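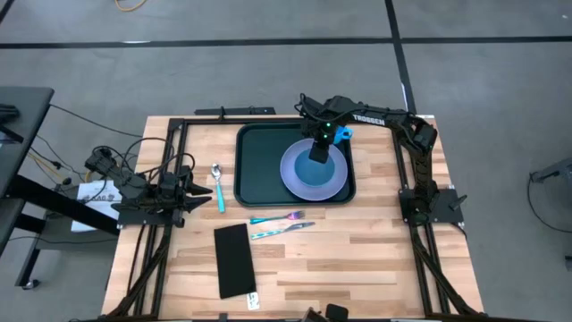 Mapplebeck Robotics Safety and Good Practice Group

New house rules for the two-arm tables go live in April

We have a rulebook! After a long winter of drafts, red pens and one very lively Sunday afternoon on the phone, the good practice rules for our two-arm tables are ready, and they start in April for everyone who runs, resets or repairs a station.

The new rules fill 16 pages. The old set was spread over three shared folders and a binder, and parts of it dated from when we had a single arm bolted to a bench. Ruth Oakley pulled everything together and then cut it hard. "I wanted something a new starter could read over a cup of coffee and then use the same morning," she says. We think she got there.

The table-setting task was the test case for the whole thing, and it was a great choice. A place setting looks like the simplest job going until you try to write down what a properly prepared one is. Tray, plate, fork, knife, spoon, napkin: each has to be somewhere the arms can get at it, and two people setting up the same table will happily do it two different ways. Under the new rules every task has a start card that says which items belong on the table and which of them may be moved around between runs. Cutlery can lie at any angle, by the way. Freya Hebden argued for that one from the beginning, and the trial runs won the rest of us over.

Those trials ran to 400 sessions on the Codine and Branberg stations. Operators filed 128 comments along the way, and every single one was read. Plenty were about wording ("clear" meant three different things in the first draft), but a good many changed the rules themselves.

What will feel different day to day:

Hands stay outside the table rails whenever either arm is powered. This includes the arm you aren't using. A folded arm counts as a live arm until it has been switched off, and a quick reach for a fallen fork is still a reach.

Resets are done by one person at a time. That person says "in" before reaching over the table and "out" when they're done, loud enough for the operator to repeat it back.

Floor tape marks the working area for each station. Visitors stay behind it, and so do bags, chairs and spare parts. If the tape is lifting, report it the same day.

Cables get a look before the first run of every shift, from the base of each arm to the gripper. Anything pinched, rubbed or pulled tight goes in the log and the station waits for a sign-off.

No real food, no hot drinks and nothing made of glass on the table. Dishes with chips or cracks come out of use.

Close approaches are done at the slow setting. For us a close approach means any move where a gripper comes down over a dish, a tray or the tabletop itself. Pascal Baudry spent weeks on this section and it shows – the speed limits are now in one table, on one page, in type you can read from a standing position.

There is a new stop rule as well, and it's our favorite. Anyone in the room can call a stop, for any reason, and the operator stops first and asks second. Bradley Blackburn has been running his shifts this way since the trials started. He says people call out sooner when they know they won't have to defend it, and that restarting takes hardly any time at all.

The log has been rebuilt to match. Our old one held 941 entries, many of them just "arm stopped, restarted," and the new form asks for the task, the item being handled and what each arm was doing. It takes a minute to fill in. Brenda Birkett will go through the entries every month and post what she finds on the Disulard board, good news included.

Everyone with station access needs to do the short refresher before their first April shift. It's hands-on, at a real table, and you'll take a turn as operator and a turn as resetter. Sign up with Freya. Printed copies of the rules will be at each station, and the start cards will be kept with them.

Comments are still welcome, from night shifts especially – we had fewer of you in the trials than we wanted. Send them to Ruth, with the page number if you can. The first round of changes will be looked at once the rules have had a full month in use.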